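Handgeführter Greifer

Ein handgeführter Greifer (auch Handgreifer mit Kamera, im Laborjargon »Stock«) ist ein von Menschen bedientes Werkzeug, dessen Finger, Hebel und Kameraposition denen eines Robotergreifers entsprechen. Die Bedienperson führt damit alltägliche Handgriffe aus, etwa das Falten von Wäsche, das Einräumen von Geschirr oder das Schließen von Dosen. Aus den Kamerabildern werden die Bewegung des Werkzeugs und die Öffnungsweite der Finger rekonstruiert. Die so gewonnenen Daten sollen später einem Roboterarm beibringen, dieselbe Aufgabe selbst zu erledigen. Wie gut das gelingt, ist je nach Aufgabe sehr verschieden und in vielen Fällen schlecht belegt.

Begriff und Abgrenzung

Vom Greifer am Roboterarm unterscheidet sich das Handgerät vor allem durch den Antrieb: Die Finger werden meist über einen Abzug oder einen Schieber von der Hand bewegt. Von der Teleoperation, bei der ein Mensch einen Arm aus der Entfernung steuert, grenzt man es ab, weil während der Aufnahme überhaupt kein Arm vorhanden ist. Hersteller werben gern damit, dass dadurch der teuerste Teil des Aufbaus entfällt. Das stimmt für die Aufnahme. Für die Erprobung wird der Arm weiterhin gebraucht, und in den Kostenvergleichen der Prospekte fehlt dieser Posten auffallend oft.

Aufbau

Übliche Bauformen haben zwei gegenläufige Finger an Gelenkhebeln, ein Gehäuse mit Griff und eine fest montierte Kamera mit Blick auf die Fingerspitzen. Die Spitzen sind häufig austauschbar. Weiche Pads passen sich der Oberfläche an, nutzen sich aber ab und müssen nach einem Wechsel neu vermessen werden. Verschiedenfarbige Spitzen erleichtern die Zuordnung von links und rechts im Bild, vor allem wenn das Werkzeug stark gedreht wird. Eine aufgebrachte Zielmarke kann als fester Bezugspunkt für die Ausrichtung dienen, sofern sie nicht verschmutzt oder überstrahlt ist.

Kameras mit kurzer Brennweite erfassen neben dem Werkstück auch viel Umgebung. Für die Bestimmung der Lage im Raum ist das günstig, denn Möbelkanten und Kleinkram liefern brauchbare Merkmale. Eine glatte Wand oder ein einfarbiges Laken liefert kaum welche.

Verhalten an Textilien

Textilien gelten als Prüfstein für die Geräteklasse. Ein Karton behält seine Form, wenn man ihn anfasst, ein Hemd nicht. Beim Greifen einer einzelnen Stofflage kommt es auf wenige Millimeter an, und ob eine oder zwei Lagen zwischen den Fingern liegen, lässt sich aus dem Kamerabild allein häufig nicht entscheiden. Knöpfe, Besätze und Nähte helfen bei der Orientierung, verhaken sich aber auch. Dazu kommt die Bewegungsunschärfe bei schneller Führung, die gerade die kleinen, glänzenden Teile trifft.

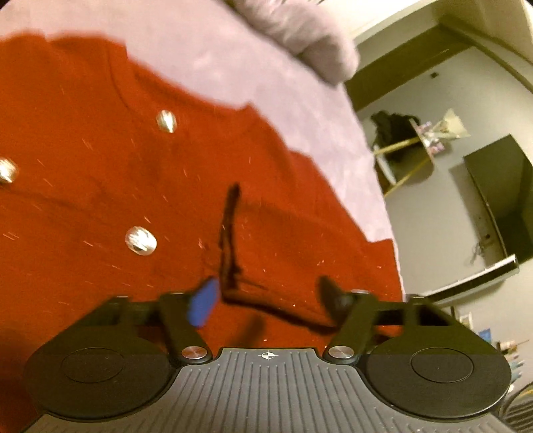 Raíssa Seixas

An einem roten Kleidungsstück auf einem blassrosa Laken lässt sich der typische Arbeitsabstand ablesen. Die blaue linke Spitze steht fast an der Ecke des dunklen, L-förmigen Besatzes, die schwarze rechte über dem Stoff, und zwischen beiden ist der Greifer offen. Die glänzenden Knöpfe sind leicht verwischt. Für eine Auswertung, die sich an solchen Einzelheiten orientieren soll, ist das kein guter Ausgangspunkt. Verfahren, die nur die grobe Kontur des Stücks verwenden, kommen damit eher zurecht, verschenken dafür die genaue Lage der Verschlüsse.

Vergleichende Erprobungen

Belastbare Vergleiche zwischen Bauformen sind selten. Eine häufiger angeführte Gegenüberstellung stammt von Dwynwen James und umfasst 4 Geräte, darunter die Modelle Wunier und Fillisier sowie einen älteren Aufbau unter dem Namen Pacheco. Jedes Gerät wurde von 5 Personen geführt, insgesamt kamen 114 Faltvorgänge in die Wertung. Der Wunier schnitt bei dicken Säumen am besten ab, der Fillisier bei dünnem Hemdenstoff. Der Pacheco fiel durch seinen schwergängigen Abzug auf, über den sich alle Bedienpersonen beschwerten.

Gegen die Studie ist einiges einzuwenden. 18 Vorgänge wurden nachträglich gestrichen, weil die Lagebestimmung abgerissen war; auf welche Geräte sie sich verteilen, geht aus dem Bericht nicht hervor. Damit ist unklar, ob ein Modell seinen Vorsprung der Mechanik verdankt oder schlicht der Streichung seiner schlechtesten Durchgänge. Auch die Reihenfolge der Geräte wurde nicht gewechselt, sodass Übungseffekte die zuletzt benutzten Modelle begünstigt haben dürften. Eine für Januar angekündigte Wiederholung mit vertauschter Reihenfolge liegt nicht vor.

Das vierte Gerät, der Drudmont, wird vom Anbieter als »armgleich« beworben. Gemeint ist, dass Fingerform und Kamerawinkel mit der Robotervariante übereinstimmen. Über Griffkraft, Nachgiebigkeit und Reibung sagt der Ausdruck nichts, und gerade diese Größen entscheiden bei Stoff über das Ergebnis.

Kritik

Der wichtigste Einwand betrifft die menschliche Hand. Wer ein Werkzeug führt, gleicht dessen Schwächen unwillkürlich aus, kippt das Handgelenk, drückt etwas fester auf die Matratze oder hilft mit der freien Hand nach. Manche dieser Korrekturen stehen als Bewegung in den Daten, der aufgewendete Druck dagegen fehlt bei Geräten ohne Kraftmessung ganz. Ein Arm, der die Bahn nachfährt, greift dann über dem Stoff ins Leere oder schiebt ihn vor sich her. Hinzu kommt die Reichweite – eine über Kopf oder seitlich verdreht ausgeführte Bewegung ist für den Menschen bequem und für einen fest montierten Arm unter Umständen unerreichbar.

Befürworter verweisen auf die Menge: In derselben Zeit lassen sich mit dem Handgerät deutlich mehr Durchgänge aufnehmen als durch Fernsteuerung. Ob die größere Menge die fehlenden Kraftwerte ersetzt, ist offen. Vorführfilme mit gelungenen Faltungen beantworten die Frage nicht, solange die Zahl der Fehlversuche ungenannt bleibt.

Siehe auch

Parallelgreifer
Teleoperation
Nachahmungslernen
Kamerakalibrierung

Zuletzt bearbeitet: 4. September 2023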